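Griltstead Handheld Gripper Project

The Griltstead Handheld Gripper Project is a student robotics project based at Griltstead Technical College. Students design, build and use hand-held grippers to record examples of simple manual tasks, and the recordings are then used to train a small robot arm. The project is run as a two-semester elective and also meets as an open club on Saturday mornings. It is usually called the Plirow class, after the name of its gripper.

Background

The project grew out of an introductory automation course taught by Ylva Solheim. The older course used a single industrial arm, which students programmed by entering positions from a teach pendant. Only one group could work at a time, and most lab periods were spent waiting. Solheim proposed replacing the final assignment with one in which the students would collect their own demonstrations by hand, so that the arm was needed only at the end of the term.

The first version of the course enrolled 24 students. They worked from open plans for a hand-held gripper and changed the parts to suit the printers and fasteners the college already had. The redesign took most of the first semester, and that year's students recorded very little data. Later classes began with a finished design and were expected to improve one part of it.

Plirow gripper

The Plirow is a two-finger parallel gripper operated by a trigger. Squeezing the trigger closes the fingers, and a spring opens them again. A camera mounted on the body looks out over the fingers toward the work, so the recorded view is close to the one the robot arm will have when the same fingers are fitted to it.

Most of the structural parts are 3D printed. Early linkages turned directly on screws, and the printed holes wore oval after a few weeks of use. The class switched to metal inserts at the pivots in the second year. The finger pads are separate pieces held on with screws, which allows a worn pad to be replaced without taking the linkage apart. Students have tried several pad shapes, including a narrow tapered pad that was good at picking up washers and poor at nearly everything else.

The weight of the tool has been a regular subject of student reports. The current model is lighter than the first, mostly as a result of moving the battery to a belt pouch. Left-handed students complained about the trigger guard on the second model, and it was made symmetrical.

Course structure

The fall semester covers mechanical design, printing, assembly and camera calibration. Each group builds one working gripper and keeps a parts log. In October the groups exchange tools for a week and write up the faults they find. The grade for this exercise goes to the group doing the testing.

The spring semester is given to recording and training. Groups choose a task from a list kept by the instructor, or propose one of their own. Tasks have included placing small boxes, sorting pens, stacking cups and closing drawers. A group must record at least 74 accepted demonstrations before it is given time on the arm. A demonstration is rejected if the operator's free hand enters the work area, if the object leaves the view for too long, or if the tool is moved so quickly that its position is lost.

Recording sessions

Sessions are held in the former drafting room on the second floor. Work surfaces are generally kept plain, and objects are started from different positions so that the trained arm does not simply learn one path. One student operates the gripper while another resets the objects and keeps the log. The two change places after each batch. 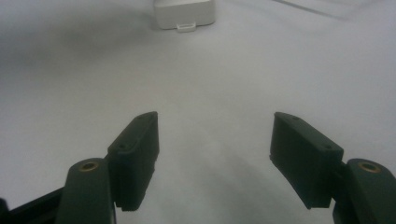
The open fingers of a hand-held gripper, with a small white box farther off on the pale surface.

Lighting caused trouble in the early sessions. The room has tall windows on one side, and demonstrations recorded in the morning did not combine well with those recorded later in the day. Blinds were fitted, and the log sheet now has a line for the position of the blinds.

Competition

At the end of the spring semester the groups take part in the Rangel Round, an internal contest named after the hall where it was first held. Each trained arm attempts its group's task and then a second task announced on the day. In the first contest the winning group completed 42 placements. The rules were later changed to give more weight to the second task.

The college has also sent a team to the regional student meet at Cuseo. It placed in the lower half of the field on its first visit and has since reached the semifinals.

See also

Parallel gripper
Imitation learning
Student robotics competitions

Contact | About | Copyright and reuse | Back to top
This site uses cookies to remember your reading preferences. Accept | Manage settings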